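I'd been asking the gripper tech at Skaltodari for a sit-down since January, and when she finally said yes it came with a condition: I had to stay out of her way and not print her name, because she'd "never hear the end of it at lunch." Fair enough! So for the next bit she's just the tech, and I'm the one perched on a stool with a notebook and a coffee going cold.

Her job is the hand-held grippers used at the clothes-handling tables. The crew calls that whole station Tovis (I asked where the name came from and got three different answers, so I've given up). She sets the grippers up in the morning, checks them through the day and rebuilds them when they get sloppy.

"People think it's all software," she told me. "Most of my day is screws and lint."

Lint! I hadn't thought about lint at all. But a gripper that picks up shirts all day collects fluff the way a dryer does, and it packs in around the jaw pivots. She goes after it with a soft brush first and a wooden toothpick second. Compressed air is banned on her bench.

"Air just drives it deeper. I did that once and had the whole jaw apart until supper."

The jaws themselves get a cycle count. When I visited, the one she was fussing over was at 2527, and she showed me the log, a plain paper binder with coffee rings on it. The one before it had made it to 2796 before the jaws stopped closing square. She doesn't swap on a fixed number, though. She closes the gripper on a strip of shirt cotton and tugs, and if one corner slides out before the other, it goes back to the bench.

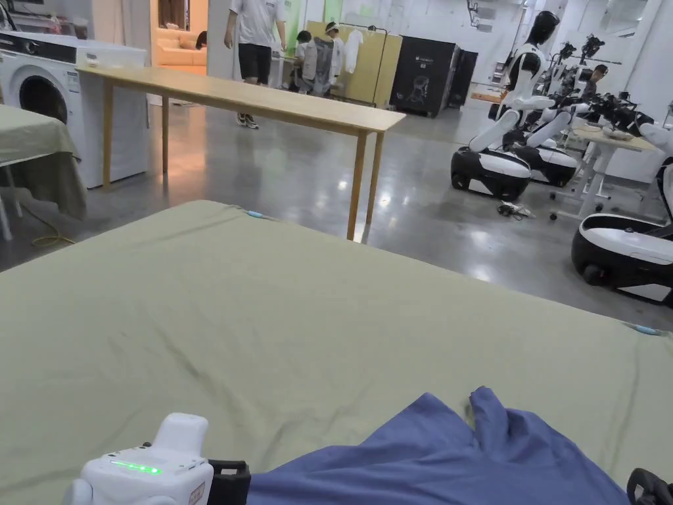 *A gripper over the green cloth, with a blue garment laid out for handling.*

I asked about the light on top of the housing, which I'd assumed was decoration. She gave me a look.

"Green means I can walk away. Anything else and I'm not walking away."

The cloth on the tables turns out to be her business as well. It has to be clipped at the edge, and she'll come by and re-clip it if it's drifting, muttering a bit as she goes. A small crease she can live with. A proper ridge is trouble: the jaw catches it, lifts the tablecloth along with the sleeve, and then you've got a tug-of-war on your hands (her words, and she did the arm motions too).

We got onto spare parts, which was a mistake if I'd wanted to leave on time. She buys her pivot pins from a small shop called Stultivwood and swears by them. The last bag held 1016 pins and she figures it'll outlast her. The jaw pads are a sorer subject. She's tried 2 kinds, and the softer ones grip beautifully and wear out in no time, while the harder ones last forever and let go of anything silky.

"So which do you use?" I asked.

"Soft on the left, hard on the right. Don't write that down." (She later said I could.)

Before I packed up, I wanted to know what she'd tell somebody taking over the bench. She thought about it for a good long while, still working away at a jaw with the toothpick.

"Write the count down before you take it apart. And get your own screwdriver, you're not having mine."

*February 2024*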